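Hand-held gripper kit from Sarley now on offer

Sarley has opened orders for its second hand-held gripper kit, the Clondia. The kit lets a person record pick-and-place work by hand, with no arm on site, and the recordings are then used to train one. Each set has two grippers, printed markers, cables and a carry case. The price is $2,936, or $2,780 for labs that order before the end of August. Spare jaw pads come in packs of 12.

We had a set on loan at the Grerkomcombe office for four weeks. Setup took most of a morning, mainly because the sync software wanted an update first. After that a new user could be recording in around 12 minutes. The grip is comfortable, but the trigger is stiff and the cable is short for anyone who likes to stand. Thin items were the hardest to pick up cleanly from a flat surface, and we spent most of the last week on those. 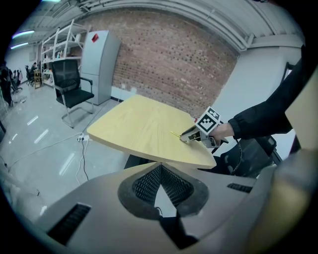 Kamala Rao wrote in to say that her group has used the older kit since last year and would not pay for the new one until the trigger is fixed. She also asked if the old pads still fit. They do. Loan requests go to Somkiat Boonyarit at the front desk.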